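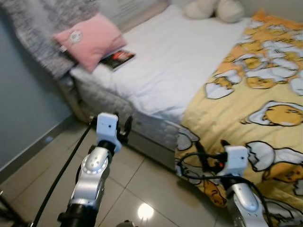 Dehumidifier in a bedroom – worth it, or am I being sold something?

Posted by cold_landing, 21 May 2023

Had a man from Ploster round to look at the condensation on our bedroom windows. He was in the house ten minutes, waved a meter at the wall and quoted for a fixed dehumidifier ducted into the loft. When I asked what humidity he'd measured he said "high". I asked him for a number and got "it's in the red".

I've since bought a cheap hygrometer. It reads 68 first thing and 55 by teatime. Do I need a machine at all? A portable Movilik is £159 in the shop near me and I'm not convinced by that either.

---

gusset_plate wrote:

Pin meters are made for timber. On plaster they'll go into the red over a bit of old wallpaper paste. I wouldn't spend a penny on the strength of that visit.

68 in the morning with two people asleep and the door shut is what I'd expect. Do you sleep with the window open at all?

---

cold_landing wrote:

No, road noise. Door shut as well because of the cat.

---

Wrenfield wrote:

Going to disagree with gusset. I had the same readings and ended up with black mould behind the wardrobe by November. Bought a portable one and the mould hasn't come back. £159 is cheap next to redecorating.

---

gusset_plate wrote:

Did you clean the mould off and move the wardrobe away from the wall when you bought it?

---

Wrenfield wrote:

Well yes, obviously.

---

gusset_plate wrote:

Then you don't know which of the three did it.

---

Wrenfield wrote:

I know what's in the tank every morning. That water was in the air before, and now it's going down the sink.

---

Maëlys Hamel wrote:

Both of you have a point, but look at what it costs to run. Mine is an old Chevalier compressor model. I put a plug-in meter on it over the winter and it used 142 units in the coldest three months, on a timer. I could live with that bill. I couldn't live with the noise, so it runs in the daytime and goes off before bed, which does mean it's off at the time we're making all the moisture.

Desiccant ones are better in a cold room and noticeably lighter, but they eat electricity. Check the wattage on the back and ignore the front of the box.

---

cold_landing wrote:

Useful, thanks. The Movilik says "up to 12 litres a day" on the front. I take it I won't see 12 litres.

---

Maëlys Hamel wrote:

Look for the test conditions in the small print. It's often 30 degrees and 80 per cent. If your bedroom is like that you have other problems.

---

tapwasher wrote:

Has anybody asked about the extractor fan? If the bathroom is next door and the fan is useless, the steam is coming straight through under the door. Hold a sheet of loo roll to the grille. If it won't stay up, start there.

I changed ours for a Fallow with a 100 mm outlet. They do claim it cured the whole house in the leaflet, and it did not, but the landing window stopped streaming.

---

cold_landing wrote:

Loo roll fell straight off. The fan is definitely spinning.

---

tapwasher wrote:

Blocked duct or a stuck flap outside. Might be squashed under the loft insulation. Ours was.

---

Wrenfield wrote:

Fair enough, do the fan first. I'd still get the dehumidifier.

---

cold_landing wrote:

Ploster have just emailed. The fixed unit is now £283 cheaper if I sign this week.

---

gusset_plate wrote:

Cheaper than what? Did he ever put the first price in writing?

---

cold_landing wrote:

He did not. Going up in the loft with a torch this evening, will report back on the duct.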